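Visit to the Flakivico data site, Tunstall

We went over to Tunstall on Thursday to see how Flakivico gathers examples for its wire sorting project. The customer is Hikero, a recycler that wants small cables separated by color. The room we were shown has two arms working together over one floor. An operator steers both of them through the task, and each run is saved with its camera views and joint positions.

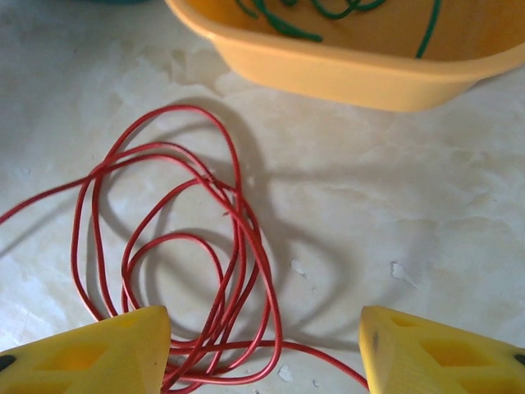 Why not program the motions directly? Thin wire never lies the same way twice, so the team records people doing the job and trains on that.

A run lasts up to 90 seconds. Operators do 38 runs in a shift and take a break after every 17. Failed grasps are kept if the operator recovers, and thrown out if the wire ends up off the floor. Between runs the wires are moved by hand so that the start is different each time. We had expected a script for this, but the operators are told only to mix things up.
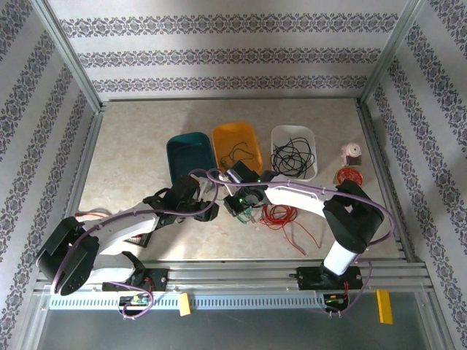

The two-arm station, with trays along the back.

Labeling is done upstairs. Each run gets a color, a target tray and a grade from one to three. Anything graded three is watched again the next morning before it goes into the set. The first model was trained after 6 weeks of recording.
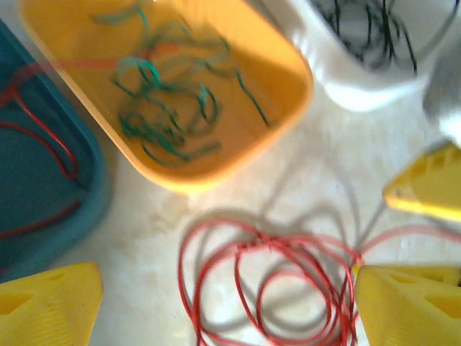
Lekungate wrote back after reading our draft that their own set got better once they stopped recording only their best operator, and that they would keep more of the slow runs.

Parking is behind the building. Bring ID for the front desk.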